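# When a Robot Arm Forgets Where It Is

A robot arm has no feeling in its elbow. So how does it know where its hand is? Inside each joint is a small sensor that keeps track of how far the joint has turned. A computer adds up all the turns and works out where the hand must be.

One day in November, an arm named Brekke got this wrong. Its job was to pick things up from a table and put them down again.

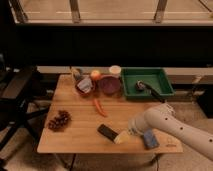
Aoi Kawaguchi was in charge of the test. She noticed that the hand kept closing a little too far to one side. A small mistake like that matters when things lie near each other. The blue-grey sponge was right under the arm, and a dark block lay to the left of it. If the hand aims at one and lands between the two, it grabs air. Grapes are worse, as they squash.

Then Brekke pushed down too hard on the wood. The computer felt the push and shut off the motors — this is called a safety stop. The arm held still until a person came to check it. 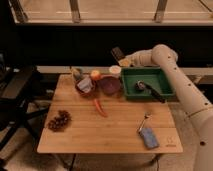 Aoi asked Eamon Ó Néill to help her find the fault. They looked through 356 saved moves. In the first 199, every number was fine. After that, one joint sensor began to slip. It had a loose screw inside, and each time the arm moved quickly, the sensor turned a tiny bit by itself.

Eamon tightened the screw and set the joint back to zero. Setting it back took nine minutes.

**If you ever visit a robot arm:**

- Stay behind the line on the floor.
- Find out where the red stop button is.
- Never reach in to help, even if the arm has stopped. It may start again.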